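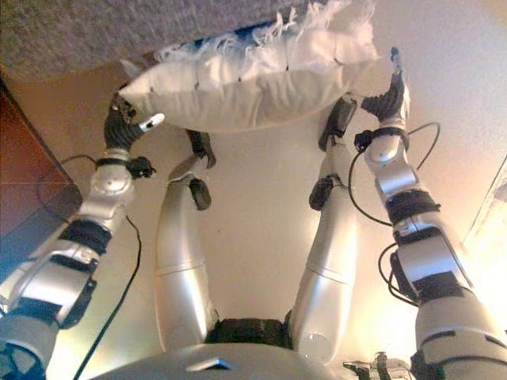 White pillow, one of the bedroom pieces

Home textile maker wanted, Filetton workshop, Terngate

Filetton is a small workshop for cushions, pillow covers and bed throws. We sell to furniture shops and to guest houses in the Gradden area, and from November we need one more person at the sewing tables.

Your work will be cutting, sewing and closing covers, mostly in cotton and wool mix. You will also put in zips, check seams and pack the finished orders. In a normal month we send out 700 covers, and before the holidays it is more. The work is calm but it must be exact — a cover which is one centimetre too small comes back to us.
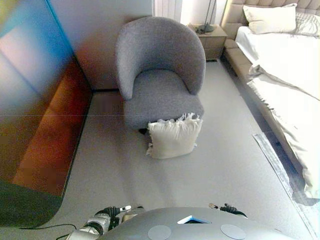
We would like that you have experience with an industrial sewing machine, at home or in a factory, both are fine. It is also good if you know how to handle difficult edges. A fluffy off-white cushion with fringe, like the one leaning on the grey armchair, asks for more patience than a plain one, and we make many in this style. If you never sewed fringe before, Cengiz Keskin will teach you in the first weeks.

We offer a contract of 30 hours per week, with start at 8 in the morning. There is a paid trial week, for which you receive 400 pounds. After three months you get a tool allowance of 500 pounds, to spend on your own scissors, chair or lamp. Fabric ends can be taken home for free.

Please send a short letter and two or three photos of things you have sewn to Cengiz Keskin, Filetton, Yalçınkaya Building, Terngate. A formal CV is welcome, but not necessary. We answer every letter — please allow us two weeks for this.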